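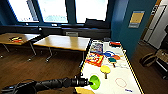
Surely the school will turn us away if we have no papers, one mother wrote to us after reading the first version of this page. It won't, and we're sorry we ever left room for that worry! Plenty of families who reach Vornmont from a war zone left home with one bag and whatever was in their coat pockets. Your child can start class while the paperwork catches up.

## Getting your child into school after fleeing a conflict

### 1. Write down what you remember

Before you call anyone, sit down with a cup of something and make a simple list for each child:

- full name, and any other spelling used on older papers
- date of birth
- last school attended, with the town and the grade
- languages spoken at home
- shots, allergies and medicines, as well as you can recall them

If there were long gaps in schooling (a winter in a basement, a few months in a camp), put those in too. They help the teacher pick a starting point, and they are never held against a child.

### 2. Fill in the Gretel form

Gretel is our short intake form, four pages long, and you can do it on paper or on a phone. Leave blank anything you don't know. For "proof of address," a note from the people you are staying with is enough, as long as they sign it.

### 3. Bring it to the Wainwright Building

Come to Room 257, any school day between 9 a.m. and 3 p.m. You don't need an appointment. If you'd like an interpreter, call extension 539 the afternoon before and tell us the language, and please mention the dialect if it matters to you. Children are welcome to come along.

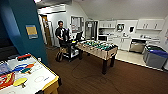
**Vornmont Public Schools | Office of Newcomer Families**

### 4. Tell us what your child finds hard

You can say as much or as little as you like. Loud bells, fire drills, dark hallways and planes passing low are the things parents mention most, and a teacher who knows ahead of time can warn your child before a drill, or take them outside first. We write this on a separate sheet, which goes to the classroom teacher and the counselor and stays out of the main file.

### 5. Plan a short first week

Half days are fine. Ask for them at the desk when you hand in the form. Many children also like to see the classroom once after everyone has gone home, and we can usually set that up for 3:30 p.m.

Bus passes come through Enov, and they take up to a week to arrive. Until then, show the driver your stamped copy of the form.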